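# Cantos da casa: papel de parede florido

Galeria atualizada em 22 de maio de 2026. Reúne cantos pequenos forrados com papel de parede de flores, sobre fundo claro. Os textos são de Yufang Bai e a escolha dos padrões é de Uzma Baloch.

**Canto com mesa branca.** Flores grandes em rosa e lavanda, folhas verdes, amarelas e azul-petróleo com contorno fino. O mesmo estilo segue nas duas paredes. 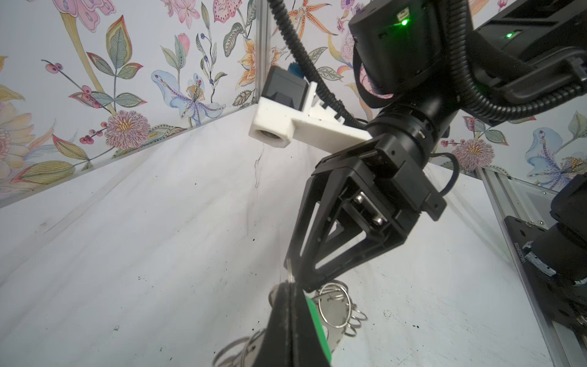
Em cantos fechados, convém começar a colar pela aresta do fundo e avançar para fora. As sobras cortam-se no fim, com a cola já seca. Um desenho com flores deste tamanho pede mais rolo, porque o motivo demora a repetir.

**Cor da mesa.** O branco liso deixa o padrão em destaque. Tampos com veio forte competem com o contorno das folhas.

A próxima galeria sai em junho, com padrões de folhagem sem flor. Pedidos de amostras: Memon, balcão 9, Custotthorpe.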